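Category: Student Projects / Travel & Loyalty

Are Airline Miles Worth Saving? My Final Report on the Prokance Aster Program

By Natalina Caputo

I should say up front that I picked this topic for selfish reasons. My grandmother lives in Tolentino, I fly to Italy once a year if I'm lucky, and I had a pile of airline miles that I'd never done anything with. When our instructor said the final project could be on any consumer program with a points system, I had my hand up before she finished the sentence (sorry to the person who wanted hotels, you would've been great at it too).

The program I looked at is called Aster, and it's run by Prokance, the airline I've flown since I was in middle school. My question was pretty simple. If you're a student who flies once or twice a year on the cheapest ticket you can find, do the miles ever turn into something you'd want? I figured the answer would be no. It came out closer to "yes, but you have to be kind of a pain about it."

What I did

I kept a spreadsheet from November until the end of the spring semester. Every few days I'd log in to my Aster account, search for an award seat between our home airport and Italy, and write down the price in miles, the taxes and fees in dollars, and what the same seat would cost if you just paid for it. By the end I had 337 rows. I'm weirdly proud of that number, and I've now shown the spreadsheet to everyone in my family whether they asked or not.

For each row I worked out cents per mile. You take the cash price, subtract the taxes and fees you'd still owe on the award ticket, and divide what's left by the number of miles. Then multiply by 100 to get cents. My first version forgot to subtract the fees, so for the first couple of weeks everything looked amazing! I was ready to write a glowing report and go home. Then I fixed the formula and it was a lot less amazing, and I had to go back and redo the early charts.

I only searched economy. I did peek at business class one night and the miles price made me laugh out loud, so that's for somebody else's project.

Earning the miles

Aster gives you miles based on what you spend, and the cheapest fare type earns at a lower rate than everything above it. I knew that in a vague way but I'd never looked at what it meant for me personally. My last round trip to Italy, which felt enormously expensive to me, earned less than I'd get from the sign-up offer for new members. That stung a little.

The other way to earn is through partners. The main one for people going where I go is Skornia, a smaller carrier that runs connecting flights once you're in Europe. You can put your Aster number on a Skornia booking and get Prokance miles for it. The catch is that some Skornia fare codes earn nothing at all, and the booking page doesn't tell you which code you're buying until right before you pay. I made a little chart of the codes and taped it over my desk, and I still got it wrong once. I bought a ticket for a cousin's wedding trip, waited a month for the miles to show up, and finally called. Nope, wrong code, zero miles. The agent was very nice about it.

There's also the shopping portal, where you click through to a store and earn a few miles per dollar. I used it for textbooks and a pair of running shoes. I wouldn't buy anything just for the miles, but if you were going to order it anyway it's a free click. My roommate installed the browser button and now gets a pop-up on half the sites she visits, so maybe skip the button. 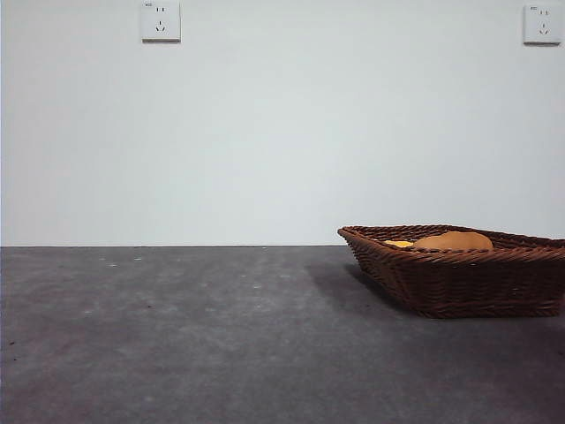 Spending them is where I got the most interesting results, and also where most of my rows come from. Prokance doesn't publish an award chart anymore, so the price of a seat moves with demand. I expected it to follow the cash price pretty closely, up when tickets are up and down when they're down. A lot of the time it did. But on some days the two just drifted apart, and those were the days worth catching. I'd see a cash fare jump for a school holiday week while the miles price sat there for another day or so before it followed. If you already know your dates, that little gap is the whole game.

The worst value in my data was short domestic hops. Cash fares on those were low enough that using miles felt like paying for gum with a gift card. The best value was one-way tickets home from Italy in the summer, when one-ways cost a silly amount in cash but the miles price was just half of a round trip. I'd never thought to mix them before, paying cash for one direction and miles for the other, and now I can't imagine doing it any other way.

Fees were the part I liked least. Award seats on Prokance's own planes had fees I could live with. Award seats that included a Skornia leg added a surcharge, and on a few rows the surcharge ate most of what I was saving. My advice to my past self would be to look at the final checkout page every single time, even when the search results look good.

The survey

I also ran a short survey of students in my dorm and two of my classes. I got 47 responses, which beat my goal, mostly thanks to a bowl of candy. I asked if they belonged to an airline program, if they knew their balance, and if they'd ever booked with miles. Most people belonged to at least one program. Way fewer could tell me their balance without looking, and several found out during the survey that they had an old account under a parent's email. One guy discovered he had just over 4,000 miles from a band trip and was thrilled, and then I had to tell him what that would get him.

The comments box was my favorite part. People don't think the programs are a scam exactly, they just think they're for business travelers and feel like it's not worth reading the rules. After a semester of reading the rules I can see their point.

Problems with my data

My searches were all from one airport to one country, so please don't take my numbers as true for everywhere. I also searched mostly at night after homework, and I don't know if time of day matters. There's a gap during finals when I just stopped. And since I was logged in to my own account the whole time, I can't rule out that what I saw was different from what another member would see. I tested that exactly 2 times with my roommate's account and the prices matched, but that's not much of a test.

If I did it over, I'd write down the number of seats left on each flight too. I have a hunch that explains some of the odd days, and I have no way to check it now.

What I ended up doing

I booked my trip! Cash on the way there, Aster miles on the way back, no Skornia leg. My uncle is picking me up and driving me the rest of the way to Tolentino, so I owe him lunch. My remaining balance is tiny and I'm fine with that, because the prices in my spreadsheet crept up a bit over the semester and I'd rather have the seat.

The full spreadsheet and the survey questions are in the class folder under my last name. The tab called "OLD do not use" is the one with the broken formula, and I left it in so you can see what I changed.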